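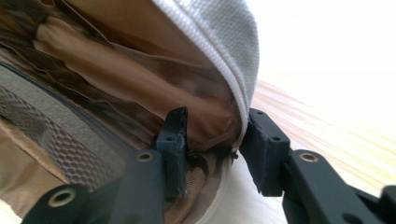

Bodin library to drop late fees on bags, tools and kitchen items

Sunday, March 21, 2021

The Bodin public library will stop charging late fees on everything in its lending room, the library said this week. The change covers travel bags, hand tools, sewing machines and baking pans, and it takes effect when the room reopens to walk-in visitors next month.

Books and DVDs have been free of late fees since November. The lending room was left out at the time over worries that popular items would not come back.

"We watched what happened with the books and they came back at the same pace as before," said Gervasio Mansilla, who runs the lending room. "A few came back faster. People who had been avoiding us over a small fine walked in and dropped things off."

Under the new rules, a borrower who keeps an item more than four weeks past its due date will be billed for the cost of replacing it. The bill is canceled if the item is returned. Borrowers with something overdue will not be able to check out anything else from the room until it is back on the shelf.

The standard loan stays at two weeks for tools and kitchen items. Travel bags and suitcases go out for three weeks — a change made two summers ago after families complained that they were still on vacation when the reminder calls started.
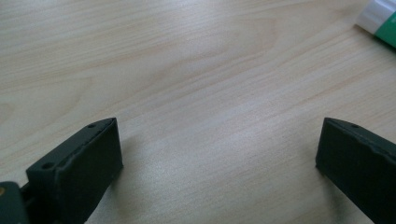 The fees never brought in much money. Mansilla said the room collected less in a year than it spent on mailing the notices, which will now go out by e-mail or text message unless a borrower asks for paper. Fines already on the books will be wiped out and no one needs to apply.

Damage charges are staying. A broken zipper or a missing drill bit will still be looked at case by case, and the library asks people to report problems at the desk so the item can be repaired before the next loan. Normal wear is not charged.

The lending room opened with a shelf of cake pans and now lists 52 kinds of items. The most requested are the carpet cleaner, the pressure canner and the large wheeled suitcases. Reservations for the carpet cleaner will remain limited to one per household each month.

Residents of Wusholm can borrow from the room under the same terms, as the two towns share a library card. Wusholm's own branch does not lend household items but will accept returns at its front desk during open hours. Bags and other large items should not be left in the book drop at either building.

Donations are on hold until the room reopens. After that, the library will take clean items in working order, but no car seats, bicycle helmets or anything that runs on gas.

Search this site
Enter keyword
Go

Recent items
Sanerero Street bridge down to one lane through Thursday
Bakex to add second shift at Wusholm plant
School board puts off vote on bus routes
Spring brush pickup: when to have yours at the curb
Bodin pool looking for lifeguards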